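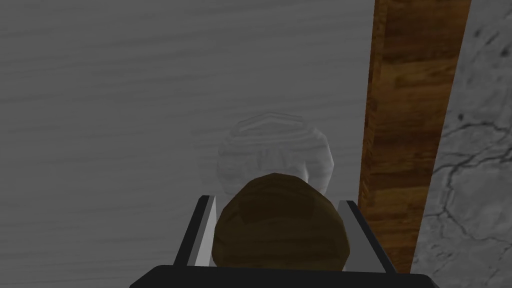

6. The look-away fault

I've saved the ugliest result for its own section. Of the 1,209 pick-and-place runs I did in Pastesitz, 485 ended with the target still on the table, and most of those were boring. The fingers closed short, or the object rolled, or the approach clipped a neighbor. I know what to do about failures like that (more data near contact, mostly) and Section 5 already covers them. The one I want to talk about here is different: the arm gets close, opens up, tips its wrist away from the table and then just stays there, pointing the hand camera at the room until the clock runs out.

I'm calling it the look-away fault. I know it isn't a great name, but my notes called it something worse.

It took me a while to see that it was a single fault at all. The success flag only says yes or no, so a run where Sastarlow missed the object by a hair and a run where it spent most of its time facing a wall got the same mark in my table. I only caught on when I started playing back the wrist view from failed runs, one after another, late in the evening. Table, table, object, fingers, and then tiles and a picture frame. Then the same again in the next run, with a different object and a different starting pose.

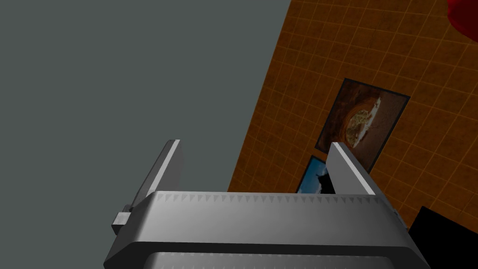 Figure 2. Wrist view with the gripper open and nothing between the fingers; the tiled surface and framed pictures of the Catterall room are behind it.

My first guess was the planner. Rosau handles the arm motion under the policy, and it has a habit of swinging the wrist wide when it thinks a joint is near its limit. So I logged every command going into Rosau and every pose coming out, and compared the two. They matched. The planner was asked to turn the wrist away and it did what it was asked, so I owe it an apology for a whole week of suspicion.

That left the policy, and here I think I have a decent story, though I'd call it a likely cause and no more than that. The trouble seems to start when there's something see-through close behind the target. With a solid dark object alone on the table, the wrist view is easy to read and Sastarlow goes straight in. Put a clear jar right behind it and the grain of the tabletop shows through, the outline gets muddy, and the predicted grasp point begins to jump between the two objects. Each jump sends a small wrist correction. Most of the time the corrections cancel out and the grasp goes through. When they pile up on one side, the target slides toward the edge of the view and then out of it.

Once the target is out of view, the policy is in real trouble. My training runs all come from clean demonstrations, and in those the camera never faces the walls for more than a moment. So the policy has seen almost nothing like this, and what it does (hold still, fingers open) is about as good a guess as any. It has no memory past the last 2 frames, either. By the time the wall fills the view, the table might as well not exist as far as it's concerned!

Is this a safety matter? In simulation, no — the arm hangs there and I lose a run. On hardware I'd be less relaxed. The wrist turns fast in the bad runs, faster than in any good grasp, and the room side of the table is where a person would be standing. If the object is already in the fingers when the fault kicks in, the open command drops it from wherever the hand happens to be. I wouldn't run this version of the policy on a real arm without a limit on wrist tilt.

I tried two fixes. The first is dumb and works well: if the wrist tilts past a set angle while the task is still in the pick phase, stop, go back to the last pose where the target was in view, and try again. It rescues a good share of the look-away runs, but it also interrupts a few grasps that really did need a steep wrist, mostly on things leaning against the raised edge of the table. The second was to add demonstrations that begin with the camera facing the room, so the policy learns to come back on its own. It does learn that. It also got slower on the ordinary runs, and I haven't worked out why.

The results in the rest of the paper use neither fix. I'd already frozen the policy by the time I found the fault, and changing it halfway through would have made the earlier tables useless. I did add a tilt check to the run log, so look-away runs now get their own label instead of being lumped in with the misses. If you're using Catterall rooms with clear objects in them, I'd add the same check before you trust your failure counts.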